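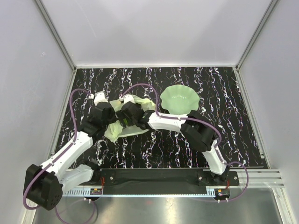 Compostable bags that don't compost
12/12/2020 by hleka

I bought a roll of the Jetico compostable liners in June. The box has a leaf on it, so I trusted it completely. I put the first one in my backyard heap full of potato peels. The peels are long gone. The bag is in excellent health and will probably outlive me.

Has anyone had one of these things break down at home?

maldonado_f
Read the small print. Most of them are only certified for industrial composting, meaning a big hot pile run by a city. Your heap is a lukewarm suggestion of a pile.

nobuhle.c
Disagree a little. Mine go in the heap and they do fall apart, but I shred them first and I turn the pile every 10 days. Also depends on the brand. Gotitz went to crumbs by the next summer. Kandov I'm still finding in the carrots.

hleka
Every 10 days? I turn mine when I feel guilty, so twice a year.

maldonado_f
"Crumbs" is what worries me. Crumbs of what? I'd sooner line the kitchen bowl with newspaper and skip the bag.

reshma_m
Newspaper is fine until you have melon. Then you have wet newspaper stuck to the bowl and melon on the floor – ask my socks.

I quit liners altogether. Bare bowl, dump it every night, rinse. My husband claims it smells. He also claims to rinse it.

nobuhle.c
@maldonado_f the home-certified ones have to pass a separate test, it isn't the same label. I'm not saying eat them.

S. Kartha
Our city takes food scraps and STILL pulls out the green bags, because the sorters can't tell them from the regular kind. So I pay extra for a bag that gets thrown in the trash with great care. Call your hauler before you buy another roll.

hleka
Called. They don't accept them. I have 141 left if anybody wants some.

reshma_m
Do they hold melon?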